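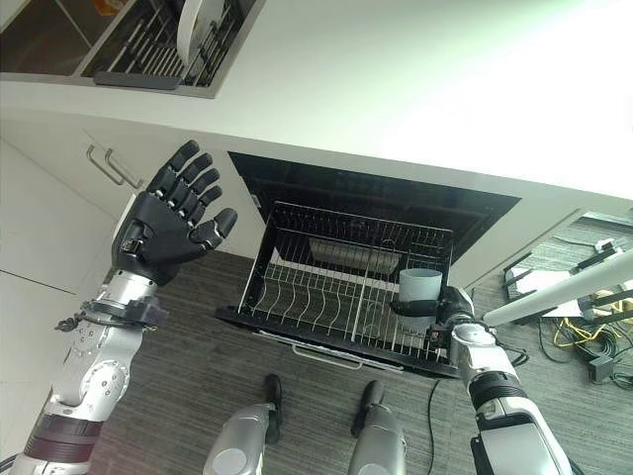 7.4 Grip loss during dishwasher loading

Applies to the Nina upper body with Trulelano hands, software build 2055 and later. Checked by Yeison Cáceres, 2023-10-25.

Fault code 113 means that the hand controller lost the grip estimate while the fingers were closed on an object. The arm stops in its present position and the fingers keep their last force. The other arm also stops, but the legs continue to balance. Please do not take the object from the hand before step 3 is finished.

CAUTION: A stopped hand is not a hand without power. It can close again when the code is cleared. Keep your fingers out of the palm and away from the thumb.

1. Stand at the side of the robot, outside the reach of both arms, and press Hold on the pendant. The lamp on the pendant changes to steady amber.

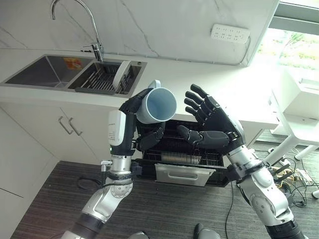
2. Look which hand reported the fault. The pendant shows L or R after the code. With mugs and cups it is easy to make a mistake, for the reason that the free hand often waits near the object and both hands are stopped.

3. Support the object from below with one hand and select Release Slow. The fingers open in three stages. Confirm each stage separately.

NOTE: If the fingers do not open at the second stage, do not pull. Press the emergency stop, wait until the fingers are relaxed, and then remove the object. Before pressing it, a second person must hold the support strap of the robot. The emergency stop also removes power from the legs.

4. Inspect the finger pads and the space between the fingers and the palm. Remove food, soap and small pieces of glass with a dry cloth.

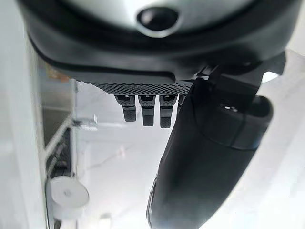 Do not use spray cleaner near the joints. In April we lost one thumb motor at the Sillano site in this way, and the replacement was slow to arrive.

5. Open the hand log and read the last force value before the stop. A value below 199 usually means a slippery surface. If the value is above it, check the finger cable for damage and report to Jhonatan Huaranga before the next run.

6. Clear the code, move the arm to Home and repeat the task with a plastic plate. Use half speed.

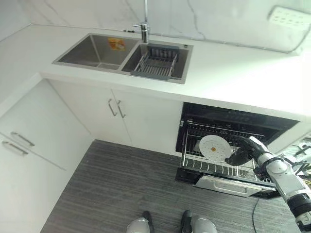 The plate must touch the rack before the fingers open. If the robot releases too early, the height of the rack is set wrong and you must repeat the Stuvaten calibration (section 5.2). A rack that is not pulled out completely gives the same result.

7. Write the code, the side and the cycle number in the fault sheet. Our first case came at cycle 1,558, so it is useful to note also the high numbers.

If code 113 returns two times in the same session, stop the work with this hand.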